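The laundry sorting line at Grolville went to recorded demonstrations in June. Before that, Periklis Dimitriou programmed every pick by hand and kept the offsets in a spreadsheet. Now the staff show the motion with a hand-held gripper and Motus, our in-house software, fits the policy overnight.

The task for this round is clothing: pick up one garment from a mixed heap and leave the others where they are. Overlapping fabric is the hard case. The fingers close on two layers, and the segmentation has no opinion about which one was meant. 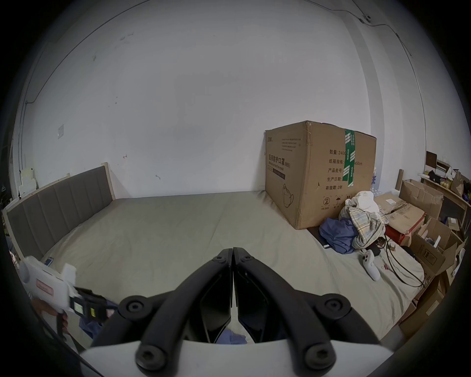
We have 2,449 accepted episodes so far and 573 rejected. Most rejections are operator pauses longer than 3 seconds, which the trainer reads as intent.

The job has changed more than the headcount. Leonidas Andreadis spent nine years folding and now spends half a shift demonstrating and the other half reviewing clips. He is good at it. His pay grade still says folder, and the productivity sheet still counts finished pieces, so on paper his output has dropped. I have asked for a separate code for demonstration hours. The request is with payroll.

Next batch is 50 episodes on knitwear, same settings, slower close.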